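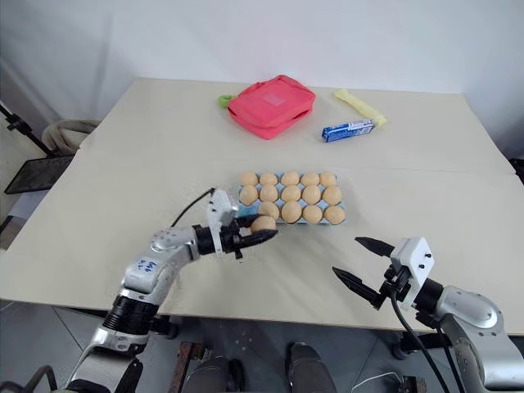 Nafula Nyaga replied: Before we send another tray, could you tell me whether the cracks are on the bottom of the egg or on the side? A crack low down usually comes from the egg being dropped the last half inch into the cup. A crack on the side means it is touching its neighbour. Please also weigh one of the eggs.

Ticket 357
Product: Trosari egg tray, blue, three rows of five, no lid
Order: Saltutley online shop, June delivery
Status: Closed
Opened by: Tetsuya Koyama

Original report
I bought two of the blue trays to replace the grey ones we had been reusing until they fell apart. One is fine. In the other I keep finding a hairline crack in an egg from the front row. The middle and back rows have given no trouble. It has happened four times now, always in one of the three cups in the centre of the front row and never at the ends. The eggs are sound when they go in. I check each one under the kitchen light, and I find the crack the next morning when I take them out for breakfast.
The tray stays on a shelf in the larder, away from the boiler. Nothing is stacked on it.

Update, Tetsuya Koyama
Cracks are on the side, a bit below the widest part. I weighed one of the eggs and it came to 52 g, so a small one. I had expected you to say they were too big.

Update, Nafula Nyaga
Thank you. That size should sit well down in the cup with room to spare. Please try the following and add the results here.
1. Empty the front row and put the eggs on the table, clear of the tray.
2. Run a fingertip round the inside of each empty cup and note any ridge or hard lump.
3. Put the eggs back one at a time, pointed end down, starting from the right.
4. Press lightly on each one and note any that rock.

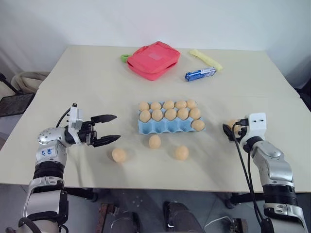

Attachment 2: eleven eggs in the tray, three in front of it on the table.

Update, Tetsuya Koyama
Step 2: the second, third and fourth cups each have a hard ridge on the side nearest the middle row. I can feel it easily but I can't see much, it is the same blue as the rest. The cups at either end are smooth.
Step 3: done with the pointed end down. I had been putting them in any way up.
Step 4: the egg in the third cup rocks. The other two with ridges feel tight on one side.
I ran the same check on the good tray and found no ridges at all.

Update, Nafula Nyaga
The ridge is a fault in the tray. We have had two similar reports from the batch marked 268, which is pressed on the underside near one corner. Could you look?

Update, Tetsuya Koyama
Yes, 268. The good one has a different number but I have put it back in the larder full and don't want to tip it over.

Update, Nafula Nyaga
No need. Replacement tray sent today by second class post. You don't have to return the faulty one. If you want to keep using it, leave the three centre cups of the front row empty.

Update, Tetsuya Koyama
New tray came on Monday, July 23, 2018. All the cups are smooth. Filled it that evening and there were no cracks in the morning. The old one is holding seed potatoes in the shed. Please close.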